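Unit 4: Diversion and Restorative Conferencing in Juvenile Cases
Handout for Week 3. Prepared by Lesego Mkhize. Reading: course packet, sections 4.1 to 4.6.

4.1 Terms

Diversion means moving a case out of the formal court process before a finding is made. It may occur at the police stage, at intake, or after a petition is filed. The later it occurs, the more of the record already exists, and the more there is to seal.

A restorative conference is one form of diversion. The youth, the person harmed, and a trained facilitator meet and draw up a written agreement. The facilitator does not decide facts. If the youth denies the act, the case goes back to intake.

Do not use "conference" and "mediation" as if they were the same. Mediation assumes a dispute between parties of equal standing. A conference starts from an admission by one of them.

4.2 Eligibility in the two model programs

The Lockwood program takes first referrals only, for property offenses and minor assault. The referring officer signs the form and the parent or guardian consents in writing. A youth who has reached 17 at the date of the act needs approval from the prosecutor as well.

The Tramlow program takes second referrals if the first agreement was completed. It excludes any case with an injury that required hospital treatment. Compare the two lists of excluded offenses in the packet before the seminar; the wording on trespass differs.

4.3 Admissions

Statements made in a conference are generally protected from later use, but the scope depends on the statute or the program rules. Three questions should be asked of any rule:

Does it cover statements made at the intake interview, or only at the conference?
Does it bar use for impeachment?
Does it bind agencies other than the court, such as a school board?

The Ukcombe rule answers the first question and is silent on the other two.

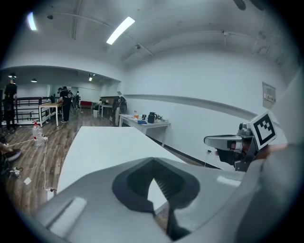
4.4 The written agreement

An agreement should state each task, the date it is due, and the person who will confirm it. Common terms are repayment, service hours, a letter to the person harmed, and school attendance. Terms must be within the youth's control. "Improve grades" is a poor term. "Attend the Tuesday study session until the end of term" can be checked.

Repayment is capped in most programs. Lockwood's cap is $519 for each person harmed. Loss above the cap may still be claimed in a civil action, and the agreement should say so.

4.5 Completion data

The Plernus study followed 2792 referrals. Some 53 percent came from schools. Read the method section with care: cases returned to intake before the conference were left out of the base, and this raises the completion rate. The study has no comparison group, so it cannot support a claim about repeat offending.

4.6 Written work

Draft an agreement for the shoplifting file in the packet, two pages at most, with a note on which admissions rule you applied. Due 8th August by noon.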